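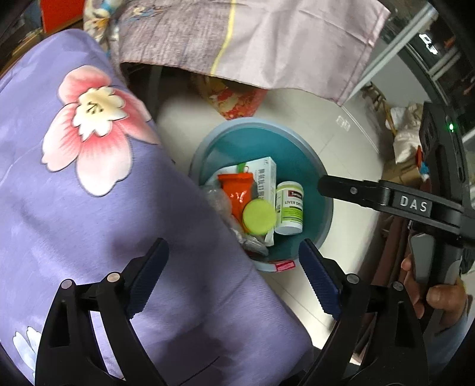 The Bedside Bin, and Other Unsolved Cases

By Nesrin Kozan

Every bedroom has a small bin, and every small bin is a confession. Mine was holding an upright white box, an orange squeeze tube and a bottle of Swisse Liver Detox, which says more about my January than I'd like. I had allowed two minutes for clearing it. It took 40.

Packaging is the trouble. It goes in whole, because folding a box feels like work, and three items later the bin is full of air. Tsegereda Zeleke, who has sorted out worse bedrooms than mine for the storage firm Nostia, wants everything spread on the bed before any of it is thrown away. "You'll hate it," she told me cheerfully.

I did. A purple floral bedspread is a forgiving background for sleep and a poor one for cartons, tubs and odd sheets.

Her rules are short. Flatten card. Put lids back with their tubs or give up on both. Read any sheet once, then let it go. Old medicines and supplements go to the pharmacy if it takes them.

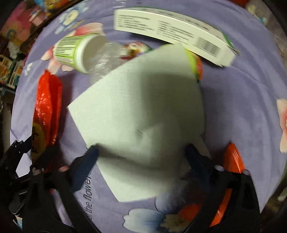

Reading it once is where I come unstuck, as I'm a person who keeps leaflets in case of an emergency involving leaflets. I now own a folder for them. Tsegereda hasn't been told.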